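Ronley opens robot teaching rooms for ward supply tasks

Ronley, 30/01/2021. For immediate release.

Ronley today announces the opening of its teaching rooms, where staff with no background in programming can show a humanoid robot how to carry out routine work with ward supplies. The rooms form the first stage of the Drevano programme, which Ronley is carrying out with its engineering partner, Tunamar.

Under the programme, a task is shown to the robot in one of two ways. In the first, the operator moves the robot's arms and fingers by hand, and the joint positions are recorded as they change. In the second, the operator works from a desk in the next room and directs the robot by remote control, using a headset and a pair of gloves. Both kinds of recording are stored in the same format and may be used together in training. Cameras at the head and wrists supply the pictures that go with each recording.

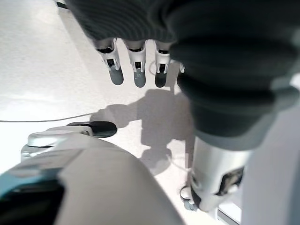
Cho, who asked for more frequent breaks during the trial period, remarked that remote control had been easier to learn than expected, but that judging how firmly the fingers were holding something remained hard without any sense of touch. Tunamar has accepted the point and is preparing a new version of the gloves, which will give a light pressure signal at the fingertips. It will be supplied to the teaching rooms in September.

The first group of tasks concerns storage furniture of the kind found on a ward. Operators show the robot how to approach a drawer unit, open a chosen drawer, take out or put back a box and close the drawer again. The position of the contents is altered between attempts, so that the recordings cover a fair range of everyday arrangements. No patients are present at any stage and no patient information is used.
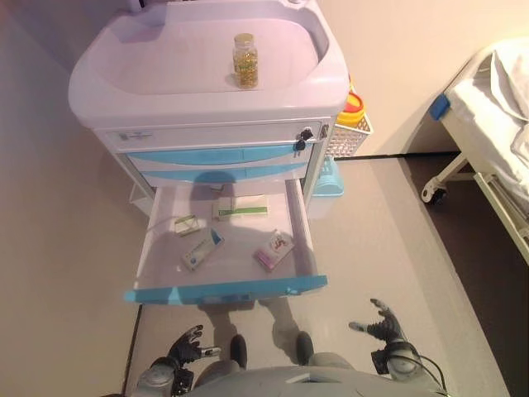 How long does it take to show the robot a new task? An operator usually needs 30 minutes of practice, followed by two sessions of recording on separate days.

Each session is limited to 20 attempts, after which the operator must rest. Attempts that go wrong are kept and marked as such, and a second member of staff checks every recording before it is passed to Tunamar for training. Ronley expects to hold more than 2000 checked recordings by the close of the first stage.

Safety arrangements have been agreed between the two firms. A stop button is kept within reach of the operator and of the member of staff in the room, and arm speed is held at a reduced setting whenever the robot is being guided by hand. 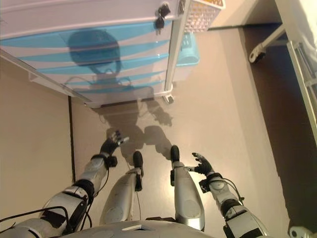 Who may apply to become an operator? Any adult employed by Ronley or by a care provider taking part in Drevano may apply, and training is given free of charge.

Five further places are open in the present round. Application forms may be obtained from the Drevano programme office at Ronley. Requests from the press to visit the teaching rooms should be sent in writing to the same office, stating the preferred date and the number of visitors.

ENDS

Notes to editors

Ronley provides training and support services to the care sector. Tunamar designs control equipment and software for humanoid robots. Drevano is the joint name under which the two firms carry out their work on teaching by demonstration.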